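2021-09-12　工作室ノート

朝から黄色い棚のことばかり考えていた日。Dralvilleの読書室に置く子ども向けの棚で、図面の上ではEmoraという名前がついているのだけれど、作業中はみんな「黄色いの」としか呼ばないので、このノートでもときどきそう書くと思う。あとで読む人、どうかご容赦を。

午前中は棚板の高さの話でだいぶ時間を使った。幅は900ミリで決まり、これはもう動かさない。奥行きは312ミリにしたいと前から言っているのだが、大判の絵本を寝かせて置くなら、もう少し欲しい気もしてくる。立てて並べるより寝かせて積むほうが小さい子は手に取りやすいだろう、というのが私の考えで(うちの姪がそうなのです)、棚板には仕切りをつけないまま進めている。そのかわり前の縁を折って、本がすべり落ちにくい形にした。この折りの角度には34度を選んだ。紙の模型を何度も作り直して、ようやく気に入ったところである。

昼のあと、紺色の本を二冊、水色の棚板に平積みして眺めた。黄色と水色は派手すぎるかと心配していたけれど、紺が入ると案外落ち着く。しばらく見とれて、お茶がすっかり冷めてしまった。

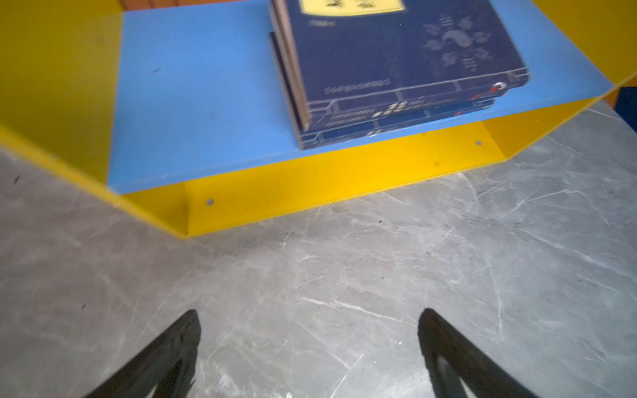

Torbjørn Lieからは、前の縁のネジは頭が見えたままでよいのか、子どもの指がよく触るところだから、せめて同じ黄色のキャップをかぶせてはどうか、という意見をもらった。ついでに、角の折り返しももう少し丸めたほうが安心だとのこと。キャップはたしかにそうかもしれない。ただ、銀色の点がぽつんとあるのも私は好きで、すぐには返事ができなかった。角については、触ってみて痛くなければこのままにしたい。明日、やすりをかけた端材と比べてみよう。

それから塗料。Dresariの艶ありは発色がとてもいい!　でも指紋が目立ちそうなので、艶を落とした見本も一枚頼んでおいた。棚板の水色のほうは今のままで変えるつもりはない。

納品は11月。読書室には同じ棚を6台並べる予定だから、ネジの件はその前に決めておくこと。キャップの値段はまだ調べていない。Barajasの部品箱に余りがあったような気もするので、明日いちばんに見てみる。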